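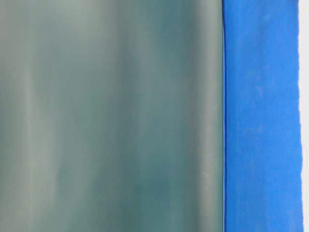 A teal surface and a strip of bright blue material, seen close up by the fixed camera at the Skimska workspace.

Hevwood Group Reports Gains in Two-Arm Towel Handling

Researchers at the Khalaf Laboratory in Hevwood have released results from a study of how two robot arms can learn to pick up and fold household cloth together. The group reports that its training method, called Skimska, cut the number of failed first grasps by more than half when compared with the laboratory's earlier system.

The study, led by Rania Harb and Hưng Khương, deals with the short period before a fold begins, when both grippers must take hold of the fabric. In the earlier system each arm closed on its side of the towel as soon as its own position was judged good enough. If one arm closed even slightly ahead of the other, the towel was often dragged out of line and the fold that followed was crooked.

Skimska trains the two arms to agree on a moment. Each arm moves to its end of the cloth and holds there until a shared signal, learned from human demonstrations, passes a set level. Both grippers then close together. The pause lasts a fraction of a second in most trials.

“Folding gets most of the attention in this field, and the grasp tends to be treated as a solved step,” said Harb. “When we went back through our records, the grasp was where the majority of our failures began.”

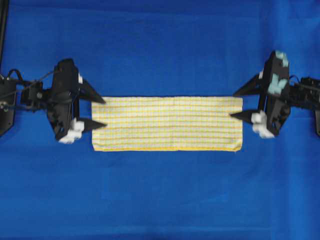

The training set was made up of roughly 2000 demonstrations, recorded by operators who guided both arms through the full task. Towels were placed flat on a blue cloth at the start of a session, and operators were asked to vary the angle and position from one attempt to the next. Khalaf staff then marked the point in each recording at which the operator chose to close the grippers.

For the evaluation, the group ran 60 trials with each system on towels that had not been used in training. The new method also did better on thin fabrics, where the old system had a tendency to pinch the surface underneath along with the towel. Results on thick bath towels were largely unchanged, and the authors write that the present fingertips may be the limiting factor there.

The paper lists several other limits. All trials were run at a single station under steady indoor light. The method assumes that the cloth is already spread out, and it was not tested on crumpled laundry or on garments. Total time per fold rose slightly as a result of the added pause, although the authors note that fewer attempts had to be started over.

Raed Nseir, who heads the laboratory's manipulation program, said the next phase would address cloth that arrives in a heap. “A towel from a dryer does not come to you in a rectangle,” he said. “We would like to keep the shared timing and put a flattening step ahead of it.”

Work on that step is under way with Drimness, a textile services company that has supported the project for 2 years. Drimness has supplied used hotel and restaurant linens for testing, and its engineers will advise on the speeds a commercial laundry would need. No date has been set for a trial at a company site.

The recordings, together with the grasp labels, will be made available to other research groups in October. Requests for early access may be sent to Raghda Ghanem at the laboratory's data office. Anas Issa, who wrote the labeling software, will present the tool at an open session in Hevwood the same month.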